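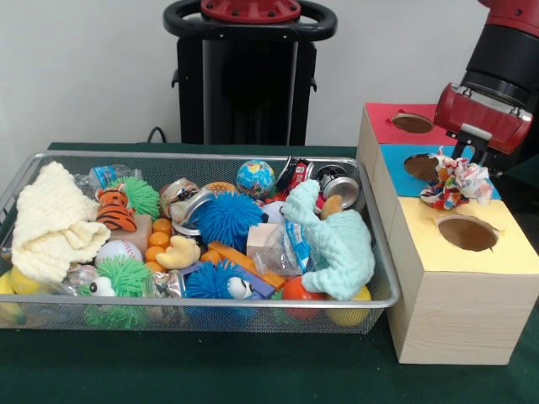 Lustik Wire Mesh Bin, Rectangular

Item no. 2934
Finish: silver
Sold by Mikkelsen, Nunddale store and mail order

A rectangular bin in fine wire mesh with a thin metal rim. It holds mixed household stuff: soft toys, balls, cloths, empties on their way to recycling. You can see through the sides, so the things at the bottom don't get forgotten as quickly as they do in a plastic tub.

The bin is open at the top. It has no lid and we don't stock one for it. If you need a lid, look at the Gevuser storage boxes, which come with a clip-on lid but have solid sides.

What it is good for

Toys. Balls, plush animals, rubber ducks and wooden blocks all go in together. The mesh is fine enough that small balls stay in. Very small parts, such as beads or the tiniest building bricks, should go in a bag or a closed box first.

Cloths and knitted things. A blanket or a few kitchen cloths can be draped over the rim without trouble. Loose knits can catch on mesh, so lift them out and don't drag them along the side.

Cans and bottles. Crushed cans and empty plastic bottles can be kept in the bin until you sort them. Rinse them first. The mesh has open holes and whatever is left in a can will run through onto the table or shelf. If you plan to use the bin mostly for recycling, put a tray under it.

Mixed loads. Many customers use one bin for everything left out at the end of the day and then sort it later. This works, but put the heavier things in first. A block or a baseball on top of a full load tends to roll off, and long-spiked rubber balls will hang over the edge when the bin is full.

Where to put it

The bin stands on any flat surface. On a painted or varnished tabletop we suggest a felt mat, as metal can leave marks if the bin is pushed around with a full load. It also fits on the open shelves in the Nunddale range. Measure your shelf before you order, and leave enough room above the rim to get your hand in.

We do not recommend it outdoors or in a damp cellar.

Cleaning

Empty the bin and shake out crumbs and dust. Wipe the rim and sides with a damp cloth and a little dish soap. For dirt in the mesh, use a soft brush. Dry with a towel afterward. Do not put it in the dishwasher and do not use steel wool, which scratches the finish.

Delivery

The bin ships fully assembled in a cardboard carton. Orders placed before noon leave the warehouse the same day. Bins do not nest, so each one is packed in its own carton. Orders of 3 or more go out on a pallet and the carrier will call you to set a time.

Contents are not included. You receive the bin only.

Returns

Unused bins can be sent back within 70 days. Please keep the carton. If the rim is bent or the mesh has come loose on arrival, send us a photo and the item number and we will replace the bin. You do not need to return the damaged one.

Schools and day care centers

We keep stock for larger orders all year, with a short break in July when the warehouse is closed for inventory. Anikó Bodnár handles quotes for schools and can also arrange name tags that hook onto the mesh. For questions about spare parts or bulk freight, ask for Vilhjálmur Norðdahl at the Nunddale store.

Related items

Gevuser storage box with lid
Felt mat for wire bins
Drip tray, low edge
Hook-on name tags, blank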